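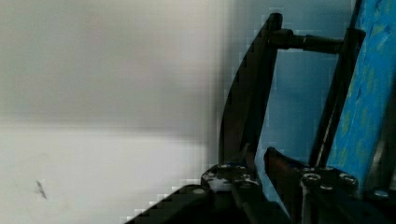
Last changed: January, 4:40 p.m.

Jestham Interior Surfaces and Storage Project
Progress report to the Söderlund Fund, second reporting period

Prepared by: Apostolos Kyriakidis, project lead
Fund contact: Ronja Kristiansen

1. Purpose of this report

This report covers work on the shared ground-floor room at Jestham since the first payment was released. The grant pays for repair and recoating of the wall surfaces and fitted panels, replacement of open shelving, and sorting of the stored contents. It does not pay for flooring, heating or the corridor outside. Questions raised after the first report are answered in section 6.

The room is used for tabletop household work: folding, packing, sorting and small repairs. Users need pale surfaces against which the items in hand can be seen clearly, and storage that can be reached without moving furniture. Both were listed as requirements in the original application and neither has changed.

2. Status

Surface repair is complete on the north and east sides. The finish coat is complete on the north side and partly complete on the east. The window side has been washed and filled but not coated. The door side has not been started.

Shelving has been delivered and is stored flat in the corridor. It will be fitted after the finish coat on the east side has passed inspection. Sorting of the stored contents is ahead of plan, as it could go on during the drying periods.

3. Surfaces

3.1 Condition before work

The old finish was an off-white emulsion applied over at least one earlier gloss layer. Adhesion was poor near the skirting and behind the old shelf brackets. A tape test lifted paint at several points on the north side, and the sanding allowance in the budget was based on that result. The east side was sounder than expected. Most of its defects were bracket holes and shallow dents at table height.

The fitted panels are in fair condition. Two had swollen along the lower edge and were replaced with the same type from Batudmont. The remaining panels were cleaned, keyed and kept.

3.2 Method

Loose paint was scraped back to a firm edge. Holes were filled in two passes, with the second pass left slightly proud and sanded flush. All areas were then washed with a mild detergent, rinsed and left overnight before priming.

The finish is Granosar in a pale neutral shade. It goes on by roller in two coats. The data sheet supplied with the delivery asks for a longer drying time in cool rooms, and we have followed the longer figure throughout. This accounts for most of the difference between the planned and actual pace on the east side.

The sheen is low. Under the ceiling lights the finish reads light gray toward the top of a surface and whiter lower down, and the same area can look like two different batches when seen at close range. A test card from the original can was held against the upper and lower parts of the north side and matched at both. No recoating is proposed on grounds of color.

3.3 Marks

Small marks are the main item on the defect list. The pale surface in the picture at the head of this page has one, a thin dark streak set at a slight angle near the lower left corner. The rest of it is plain. One mark of that size does not justify another coat, and it has been entered on the list as cosmetic.

Marks are handled in the following order:

Wipe with a damp cloth.
Wipe with diluted detergent and rinse.
Rub lightly with a white pad.
Touch up from the retained can, feathering the edge.

A mark is taken to the next step only if the step before has failed. Touch-up is limited to one visit per surface, at the end of the period. Repeated spot work on the north side left patches that were more visible than the marks they covered, and one section had to be rolled again from corner to corner.

Marks at table height are expected in normal use. The inspection standard agreed with the fund is that a surface passes if it is sound, clean and even in color at normal standing distance. It does not require the surface to be free of every mark at close range.

3.4 Area completed

The coated area stands at 54 square yards, measured net of openings. The figure includes fitted panels but leaves out the narrow returns beside the window, which are painted from what remains in the tray and are not measured.

4. Storage and contents

4.1 Shelving

The new shelving is a plain bracket-and-rail system. Rails will be fixed into the studs where these line up and into cavity anchors elsewhere. The drawing issued with the first report showed the lowest shelf at knee height. This has been raised so that the floor can be swept beneath it, and the top shelf has been brought down by the same amount. Overall capacity is unchanged.

The brackets as delivered were drilled for a larger screw than specified. Batudmont has supplied washers at no charge. We accepted these in place of replacement brackets. A loaded trial on a spare rail showed no movement after a full day.

4.2 Sorting

The stored contents had not been listed before. A list now exists, and 176 items have been entered on it, each with a location, a condition note and a proposed outcome. The list was requested by the fund as a deliverable and will be submitted with the final report.

Items are placed in one of these groups:

Keep in the room
Move to the corridor store
Repair
Offer to other users
Dispose

The largest group is "keep in the room." It includes items used in folding and packing tasks, cleaning cloths, and the everyday kitchenware used for setting and clearing tables. Worn items are kept if they still serve their purpose. Appearance was not used as a ground for disposal.

Strongly colored items are to be stored at the front of the open shelves. The new finish is pale and the shelving is pale, and users reported that light-colored items were hard to find against them during the trial layout. Something bright blue with green-yellow flecks, like the piece at the right of the picture, stands out from a white or gray background at once. Plain white and gray items will go into labeled bins.

Labels are printed in black on white at a size that can be read from the table. The first set was too small and has been withdrawn.

4.3 Work area

Users asked that one side of the room be kept usable during the coating work. This was done by working in halves, with a dust sheet hung from a temporary rail. The arrangement slowed the sanding but kept the room in service every working day. Sanding was held to the early morning, from 7:00 until 9:30, and the room was ventilated before anyone else came in.

Dust got past the sheet on one occasion and settled on folded textiles at the other end. The textiles were washed and the lower edge of the sheet was weighted afterward. There has been no repeat.

5. Spending

Spending in this period was $3,732. It covers primer and finish, filler and abrasives, the replacement panels, shelving, and paid hours for preparation. Receipts have been sent separately and are numbered to match the budget lines.

The abrasives line is overspent and the primer line is underspent. The gloss layer under the old finish clogged the paper faster than allowed for – the sanding estimate had assumed emulsion throughout. Primer use was lower on the east side, where the existing paint was sound and only the filled areas needed priming. The net effect on the period is small and we ask for approval to move the balance from one line to the other. No increase in the grant is requested.

The disposal line has not been used. It is held for the old shelving, which will leave the building in one load with the swollen panels and the empty cans.

6. Points raised after the first report

Color sample. Ms. Kristiansen asked for a dried sample of the finish on the panel material. One has been prepared with two coats, unsanded on one half and lightly sanded on the other. It will be sent with the printed copy of this report.

Cleaning. The fund asked whether the finish would stand regular wiping. A test patch behind the door has been wiped daily with a damp cloth and weekly with detergent. There is no loss of color so far. Slight polishing is visible under a raking light.

Height of the work surface. No change is planned. The tables are outside the grant and the users have not asked for it.

7. Risks and open matters

Temperature. The room is cool at this time of year and drying remains slow. If it falls below the minimum on the data sheet, coating will stop until it recovers. Portable heating was considered and rejected on cost.

Window side. Filler beside the frame has shrunk and needs a further pass. A hairline crack above the opening has been raked out and taped. It will be looked at again before priming, and if it has reopened, a flexible filler will be used.

Supply. The remaining finish comes from a second batch. It will be used only from corner to corner, so that the two batches never meet on a flat surface.

8. Work for the next period

Complete the second coat on the east side and inspect.
Prime and coat the window side.
Prepare the door side.
Fit rails and brackets on the north side, then the east.
Move sorted contents to their listed locations.
Dispose of the old shelving and panels.

The door side will be done last, as it takes the most knocks from items being carried in. The room will be closed for a short time while the door frame dries, and users will be told of the dates through the notice board.

Release of the second payment is requested on acceptance of this report. Comments on the budget transfer in section 5 should be sent to Apostolos Kyriakidis before the window side is started.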